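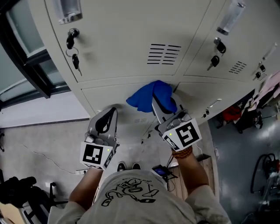 Page last changed in April, 23 replies hidden by moderator

Merino base layer pilling under the arms after a few washes, normal or a fault?

Posted by Osian Samuel

I bought two long sleeve base layers from Jellau, the Lougher crew in the midweight fabric, both size medium. The label says 100% merino. Both have been washed five times at 40 degrees on the wool cycle, inside out, with a liquid detergent marked for wool. One is worn under a fleece for walking to work and the other mostly at home.

The one worn under the fleece has small balls of fiber along the side seams and under both arms. The one worn at home has a few on the cuffs and none anywhere else. There are no holes. The hem on both has gone slightly wavy, which I put down to the washer's spin speed, but I mention it in case it matters.

Two things I would like to know. First, is this pilling within what should be expected of a midweight merino knit at this stage, or should I send one back? Second, is there a way to take the pills off that does not thin the fabric? I have a battery fabric shaver (an Ova, the small one) but have only used it on a wool coat.

Posted by Carys Morgan

Expected, on what you describe. Pilling comes from short fibers working loose and tangling where the surface is rubbed. Your fleece is the abrasive. The difference between your two shirts supports that: same fabric, same wash, different wear.

A single-jersey merino knit usually pills most in the early wears and then slows down as the loose fibers are used up. If it is still producing the same amount after another ten washes, I would contact the seller. I would contact them now if you find any of the following:

Thin patches you can see light through
A run or ladder starting at a seam
Pilling across the chest and back, where nothing rubs

On washing, 40 is warmer than I would use. Check the care label; many merino shirts say 30. Keep the spin at 600 or lower. Dry flat. The wavy hem is probably from hanging it wet, if you do that, since the weight of the water pulls on the hem stitching. Reshape it while damp and it may come back.

On removal, the shaver is fine if you lay the shirt on a hard flat surface and keep the guard at its highest setting. Do not stretch the fabric over your hand. Go around the side seams by hand with a sweater comb, as the raised seam can be caught by the blades. The shaver cuts the pill off at the surface, so the loss of fabric is small, but it is a loss. Twice a season is enough.

Posted by Erlinda Tiongson

I have the same shirt and it pilled too. Wash it with jeans, that knocks them off. Mine looks ok. Runs long in the sleeve also, I would go a size down.

Posted by Branwen Llewellyn

I would not wash it with jeans. Denim and zippers do remove some pills but they raise new fiber at the same time, and a zipper can cut a midweight knit.

One addition to Carys's answer. Look at what is on the inside of the fleece. I had this with a Ututance jacket that had a brushed lining, and the same base layer stopped pilling when I wore it under a smooth-lined shell. If you need the fleece for warmth, a thin woven shirt between the two takes most of the rubbing.

Sizing is a separate matter, but a tight underarm rubs more than a loose one. I would not size down to fix sleeve length. Turn the cuff back once.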